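About us

Welcome to Wedby Language School! We are a small school for adults in Tovgate, and we teach English, Swedish and Spanish in the evenings and on Saturday mornings.

The school was started by Linnea Engström, who moved here from abroad and could not find a course which suited her working hours. In the beginning there was one group with seven students, in a rented room above the bakery on Cartwright Street. Today we have 190 students in 19 groups, and we have the whole second floor of the same house.

Our groups are small, never more than twelve persons. We speak from the first lesson, also the beginners. Grammar we do as well, but in short portions, and always with sentences that you can use the next day at work or in the shop. Many of our teachers have learned the language as adults themselves - they remember which parts are difficult.

You do not need to buy any book before the course. We lend you one, and you give it back after the last lesson. A level test is free and takes half an hour.
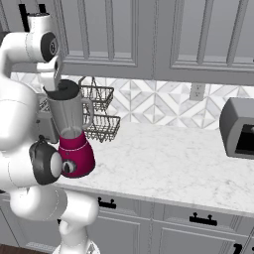
New courses begin in September and in February. If you miss a lesson, you are welcome to take it with another group the same week, only please write to the office first.

The office is open Monday to Thursday from 3 p.m. to 7 p.m. The entrance is from the yard, and the elevator is to the left of the stairs. Parking is possible on Gekell Square after 6 p.m.

We are looking forward to meeting you!

Linnea and all the teachers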